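Wednesday, late, on the couch with my shoes still on

Feet like bricks. I'm writing this before I shower because if I shower I'll go to bed, and if I go to bed I'll forget half of it and then Mum will ring on the weekend and say "what's news" and I'll say "not much" like I always do.

So! New check-in system day. We've known about it since before winter and I'd still managed to convince myself it would get pushed back again. It did not get pushed back. Gekura went live at half past four this morning and I was rostered on for it, lucky me, with Kornél on the desk next to mine and Eftychia floating between the counters and the gate in her good blazer.

The training was fine, I should say that. You click through the modules, you drag a little suitcase onto a little scale, you get a tick. What the modules don't have is a footy team with all their gear and a woman travelling with a cello who has booked the cello its own seat under the name Mr Cello. The old system would let you type pretty much whatever you liked in the passenger field. Gekura wants a date of birth. I asked her how old the cello was and she said 1911, quite proudly, and Gekura wouldn't take that either. In the end Kornél gave it her birthday and ticked adult. Row 3, window. Best-behaved passenger of the day.

The first flight was the one I was dreading, the Grevska charter out to the mine, 120 booked and every single one of them wanting to be asleep. They're usually easy. They know the drill better than we do, they've got one bag each, they don't want to chat. But the bag tag printers had decided they only spoke to the old system, so we were handwriting tags. Handwriting them! I haven't done that since my first year at the airport, when the power went out in that big storm and we had torches taped to the monitors. My sevens look like ones, apparently. I had a loader ring up from downstairs to ask what on earth I thought I was doing with my sevens, and I said putting a line through them from now on, mate, sorry.

We got them away late but not as late as I thought. Captain was lovely about it. He came up the airbridge stairs himself to see what was happening and ended up holding the roll of tags for Kornél while he wrote. I don't think you'd get that at a big port.

Then a lull, thank goodness, and I had the world's worst flat white out of the machine and half of Eftychia's spinach pie. She'd brought a whole tray in. She said her mother doesn't believe in computer upgrades without food. I could have cried into it a bit. 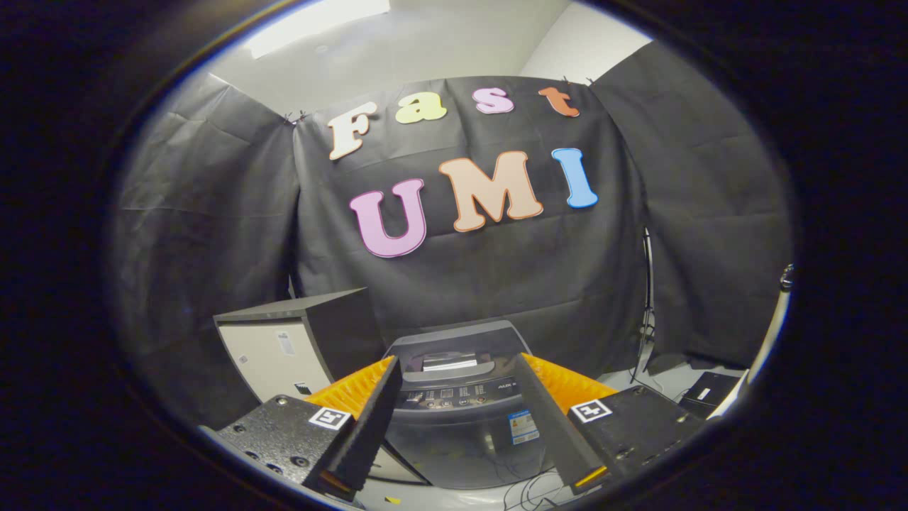 Big letters up on the black cloth.

Anyway, the second bank. Mid-morning is always when it goes wrong, because that's families, and families arrive either two hours early or as the counter is closing. Today was both. There was a little boy in gumboots who wanted to ride the belt and whose father, I swear, was considering letting him. There was a couple who'd driven in from Jaltetti with a fold-up kayak and a form they'd printed off the website saying the kayak was included. It was last year's form. The new limit's different and so is the fee, and the fee is now something I have to take by card in a separate window which closes itself if you so much as breathe on the mouse. I took that payment three times. By which I mean I tried it three times and it went through once, I checked, I checked again, then I got Eftychia to check, because I had visions of those poor people paying for the kayak over and over all the way up the coast.

She didn't raise her eyebrows at me or anything. She just leaned over, looked, said "once", and patted the desk. I don't know how she stays that level. I was sweating through my shirt by then and the little scarf had gone round under my ear.

Kornél, on the other hand, has discovered keyboard shortcuts. He's insufferable. He found out that if you hold down one of the function keys it skips the dangerous goods page once they've answered it, and he was whipping through people with this look on his face like a concert pianist. Then he skipped one too many and boarded a man to the wrong city, on paper anyway. We caught it at the counter. The man caught it, really, he looked at his pass and said "I'm not going there, my ex lives there." So no more shortcuts till we've had the proper session on them.

The thing I was actually worried about was the connections. In the old one you could see the onward flight in a column on the right and it went red if it was tight. In Gekura you have to open each booking to find it. If I've got 100 people on a late inbound I can't open every booking, I'll be there until Christmas. I put it on the feedback sheet in capitals. Then felt rude and added a smiley face. Then worried that the smiley made it look like I was joking, so I put "(serious)" after it. It's a very strange-looking bit of feedback and I hope whoever reads it gets the general idea.

We did have one miss a connection, an older lady going to see a new grandbaby. Not our system's fault, it was fog at the other end, and there's no button for fog. I rebooked her on the afternoon one and walked her round to the café and she told me the baby's whole name, which has four parts and a hyphen. I told her about Mr Cello. She laughed so hard she had to put her tea down. I was away from the desk for longer than I should have been but I'd do it again, she had nobody meeting her until teatime and the seats out there are awful.

The afternoon was calmer. The printers came good at lunch after a very young man from IT lay on the floor under desk two for 40 minutes and then stood up and said "it was the cable". He wouldn't say which cable. He had pie too.

Handover was a shambles, mostly because I'd written all my notes on the back of spoiled bag tags and had to read them out like a ransom note. The late crew looked at me with such pity. I said it's not that bad once you get going, which is a fib, but a kind one, and I left them what remained of the tray.

Driving home I had the window down even though it's August and freezing. There was a turboprop coming in over the paddocks with its lights on, low, and I pulled over at the spot by the grain silo to watch it land. I must have seen thousands. I still like it! You'd think I'd be sick of the sight of them after a day like that but I sat there with the hazards blinking until it had turned off the runway.

Ko was on the front step when I got in, furious, dinner an hour overdue. She's had it now and has gone to sit in the washing basket on my clean uniform, so that's tomorrow's shirt covered in cat.

On again at five. Must remember: line through the sevens, take Eftychia's tray back if it's been washed, ask about the connections column, buy a proper pen. And ring Mum before she rings me.

Right. Shower.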